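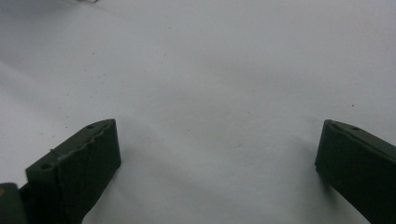
Pale surface, a few specks, two dark shapes down in front.

So the search on my site works now, and I am far more excited about it than a grown woman should be about a text box!

Some background for those of you who come here for the bread and the hiking posts. This whole blog is a pile of plain text files that get turned into pages by a little generator called Zelenák. I moved over to it from a hosted service a few years back and have never looked back, except about search. The old place had search built in. Zelenák has nothing. You get your pages, your archive, your tags, and if a reader wants to find that one post about sourdough in a cold kitchen, good luck to them.

For ages I just told people to use a search engine. Then Oleksandra Dmytriv wrote to me (hi, Oleksandra!) saying she'd spent half her lunch break trying to dig up my notes on re-waxing a canvas jacket, and could I please just send her the link. It took me ten minutes to find it myself. On my own blog. That did it.

My first idea was the obvious one, a small script on the server that reads through all the files when somebody types a word. I got it running in an evening and it was fine, sort of. But it meant keeping something alive on the server, with updates and logs and all the rest, and the reason I love a site made of flat files is that I can ignore it for a month and it's still there when I come back.

Then I found the approach I ended up with, which I think is lovely. You build the index ahead of time. Every time I publish, a script goes through all the posts, pulls out the words, and writes down which posts each word shows up in. That goes into one file that sits next to the pages like any other file. The reader's browser fetches it when they click into the search box, and all the looking up happens right there on their own machine. No server work at all. I can read the index in a text editor!

My first version of the index was huge, though. I have 122 posts, and I'd cheerfully thrown in every single word, including "the" and "and" and "really" (I say "really" a lot, as I now know in painful detail). It took so long to load on my phone that I thought it was broken. So I did this:

Dropped the most common words, using a list of 70 that I typed up by hand. 
Turned everything to lower case and stripped the punctuation.
Cut plural endings off in a very crude way, so "loaf" and "loaves" still don't match but "boot" and "boots" do.
Gave each post a short number and used that in the index, with the full addresses stored once at the top.

The last one made the biggest difference by far. I had been writing out the complete address of the post after every word, over and over, and it never crossed my mind that this was silly until I opened the file and scrolled. And scrolled.

Ranking was the fun bit. A match in the title now counts 3 times as much as a match in the body, and tags sit somewhere in between. I fiddled with that for longer than I'd like to admit. At one point every search, no matter what you typed, put my post about the Bridwood trail on top, which was flattering for Bridwood but not much use to anyone looking for pie crust. The post is almost 2000 words long and mentions nearly everything I own, so of course it kept winning. Dividing the score by the length of the post calmed it down, then calmed it down too much, and all my tiny two-paragraph updates floated up to the top. I settled on something in the middle (the square root of the length, if you're curious) and it feels right to me.

Accents were the other thing. I mention friends with names like Kazimír Hudec here now and then, and typing "Kazimir" with a plain i found nothing whatsoever. The fix is to strip the accents both when building the index and when reading what the person typed. I did only the first half at first. For a whole afternoon you could find Kazimír by spelling him wrong and could not find him by spelling him right. Sorry, Kazimír.

Nesrin Kahraman tested it for me with a screen reader, which I am so grateful for, and she found that the results were popping up on the page without being announced. You'd type and hear silence. I added a live region that reads out how many posts were found, and then had to slow it down, as it was chattering away after each letter. Now it waits for a pause in the typing. She also got me to put a proper label on the box in place of the gray hint text, and I went and fixed the comment form the same way while I was in there.

If your browser has scripts turned off, you get a plain link to the archive page where the box would be. I tidied the archive too, so it's sorted by year with the tags beside each title.

Still on my list: matching parts of words, so that "ferment" brings up "fermentation." I have a version that does it and it makes the index balloon again, so I need to think. Arnaldo Coelho says I should split the file up by first letter and load only the piece that's needed, and I'm itching to try it. I also want the matching word highlighted in the results, with a little bit of the sentence around it.

The script is short and not very pretty, but if you use Zelenák too and want a copy, leave a comment and I'll send it over. And do please go type odd things into the box and tell me what breaks! It's at the top right, next to the tags.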